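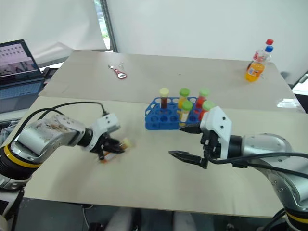 Etano Greifervergleich — Röhrchen und Rack

README zum Datensatz, Stand April

Endlich ist er beisammen: unser Vergleich von zwei Greiferfingersätzen am zweiarmigen Aufbau, mit Reagenzröhrchen als Testobjekt. Wir haben lange überlegt, woran man Parallelgreifer sinnvoll misst, und sind bei Röhrchen gelandet, weil sie alles mitbringen, was im Labor Ärger macht. Sie sind rund, glatt, schmal, stehen dicht nebeneinander, und die Kappe hat einen anderen Durchmesser als der Schaft. Wer hier sauber greift, greift auch vieles andere sauber!

Inhalt

Der Datensatz umfasst 175 Episoden. In jeder Episode sortieren die beiden Arme verschlossene Röhrchen in einem blauen Kunststoffrack um, per Teleoperation gesteuert. 40 Episoden davon sind reine Übergaben von einem Arm zum anderen, die restlichen 135 sind Umsetzaufgaben innerhalb des Racks. Gescheiterte Versuche sind ausdrücklich mit dabei und als solche markiert. Uns haben die Fehlgriffe am Ende fast mehr beigebracht als die glatten Durchläufe.

Verglichen werden:

Moravley M: schwarze Serienfinger mit gerader Innenfläche, ohne Profil.
Jadov K: gleiche Außenmaße, aber mit flacher V-Nut über die halbe Fingerlänge.

Beide Sätze passen auf dasselbe Greifergehäuse, der Umbau dauert mit etwas Übung keine Viertelstunde. Nach jedem Umbau bitte die Nullstellung neu anfahren, sonst stimmen die Öffnungsweiten in den Logs nicht. (Ja, das haben wir auf die harte Tour gelernt, siehe unten.)

Aufgaben

umsetzen_einzeln: Ein Arm hebt ein Röhrchen aus dem Rack und stellt es in ein freies Loch zurück. Der andere Arm bleibt in Bereitschaft.

umsetzen_farbe: Die Röhrchen werden nach Kappenfarbe umgruppiert. Vorgegeben ist die Zielreihe, die Reihenfolge wählt der Operator selbst.

uebergabe: Ein Arm hebt das Röhrchen heraus, der andere übernimmt es in der Luft und stellt es ab. Mit Abstand die schönste Aufgabe zum Zuschauen und mit Abstand die kniffligste zum Steuern.

Aufnahme

Alle Episoden stammen von den Operatoren Sajib Ekanayake, Hsin-yi Cheung und Tsung-han Shih. Jeder hat mit beiden Fingersätzen gearbeitet. Aufgezeichnet werden eine Kopfkamera, zwei Handgelenkkameras, die Gelenkwinkel beider Arme und die Greiferöffnung. Der Tischaufbau ist absichtlich nicht steril, im Blickfeld dürfen Alltagsgegenstände liegen oder stehen. Die Flüssigkeiten in den Röhrchen sind gefärbtes Wasser, die Farben haben keine Bedeutung für die Aufgabe.

Die Kopfkamera läuft mit fester Belichtung. Bei schnellen Bewegungen gibt es deshalb Bewegungsunschärfe an Fingern und Röhrchen, je nach Tageszeit mal mehr, mal weniger. Wir haben solche Bilder nicht aussortiert. Wer nur scharfe Einzelbilder braucht, filtert am besten über die Gelenkgeschwindigkeit, das klappt erstaunlich gut.

Ordnerstruktur

episoden/ enthält pro Episode einen Unterordner mit Videos und Zustandsdaten
meta/episoden.csv listet Aufgabe, Fingersatz, Operator und Ergebnis
meta/kalibrierung/ enthält Kameraparameter vor und nach jedem Umbau
skripte/ enthält Leseroutinen und das Skript für die Auswertung

Felder in episoden.csv

episode_id: fortlaufende Nummer
aufgabe: siehe Liste oben
finger: m oder k
operator: Kürzel
ergebnis: ok, nachgegriffen, verkantet, verloren, abbruch
notiz: Freitext, teils deutsch, teils englisch, teils nur ein Seufzer

Was wir gesehen haben

33 Episoden enden mit einem anderen Ergebnis als ok. Der häufigste Eintrag ist verkantet: Das Röhrchen sitzt leicht schief zwischen den Fingern und trifft beim Absetzen den Lochrand. Die V-Nut von Jadov K hilft hier deutlich, solange man den Schaft erwischt. Sobald man an der Kappe greift, ist der Vorteil dahin, denn die Kappe ist breiter als die Nut und liegt nur auf den Kanten auf. Moravley M ist an der Kappe viel gutmütiger.

Bei der Übergabe hat uns das Ergebnis richtig überrascht. Wir hatten fest mit Jadov K gerechnet, aber Hsin-yi und Tsung-han wollten beide lieber die geraden Finger zurück. Mit der Nut muss der übernehmende Arm den Winkel ziemlich genau treffen, sonst dreht sich das Röhrchen beim Zugreifen in die Nut hinein und der gebende Arm wird mitgezogen. Mit geraden Fingern rutscht es einfach ein Stück, und alle sind zufrieden.

Sajib hat in seinen letzten Sitzungen gemischt gefahren, also links M und rechts K. Diese Episoden haben im Feld finger den Wert gemischt und gehen in den direkten Vergleich nicht ein. Anschauen lohnt sich trotzdem — wir glauben, dass da die eigentlich interessante Kombination steckt.

Bekannte Probleme

In einigen frühen Episoden wurde nach dem Fingerwechsel die Nullstellung vergessen. Die Greiferöffnung ist dort um 2 Millimeter verschoben. Die betroffenen Episoden tragen in notiz den Eintrag offset, das Leseskript korrigiert den Wert auf Wunsch mit der Option --fix-offset.

Auf den Tischflächen gibt es je nach Sonnenstand Glanzstellen. Für die Tiefenschätzung ist das unangenehm, für das Training einer Policy war es bei uns kein Thema.

Das Kabel am linken Arm läuft in einem Bogen über das Greifergehäuse und kann bei starker Drehung des Handgelenks in die Handgelenkkamera geraten. Kai-wen Tam arbeitet an einer besseren Führung, Vorschläge sind sehr willkommen!

Leere und belegte Rackplätze sind nicht annotiert. Wer das ergänzen möchte: Format bitte vorher kurz mit uns abstimmen, damit es zu den geplanten Maskendaten passt.

Schnellstart

python skripte/lesen.py --aufgabe uebergabe --finger k

Das Skript gibt eine Übersicht aus und spielt auf Wunsch mit --zeigen die Kopfkamera ab. Für die Auswertungstabelle genügt python skripte/auswerten.py im Hauptordner.

Nutzung und Kontakt

Der Datensatz darf für Forschung und Lehre frei verwendet werden. Bei Veröffentlichungen bitte den Namen Etano Greifervergleich und die verwendete Version angeben. Fragen zur Hardware beantwortet Kai-wen Tam, Fragen zu Daten und Skripten gehen an Sum-yee Lu. Fehlerberichte am liebsten direkt als Issue, mit Episodennummer.

Als Nächstes kommen die weichen Finger von Kuo an die Reihe, mit denselben Aufgaben und demselben Rack. Die ersten Probegriffe waren vielversprechend, für Zahlen ist es aber noch zu früh.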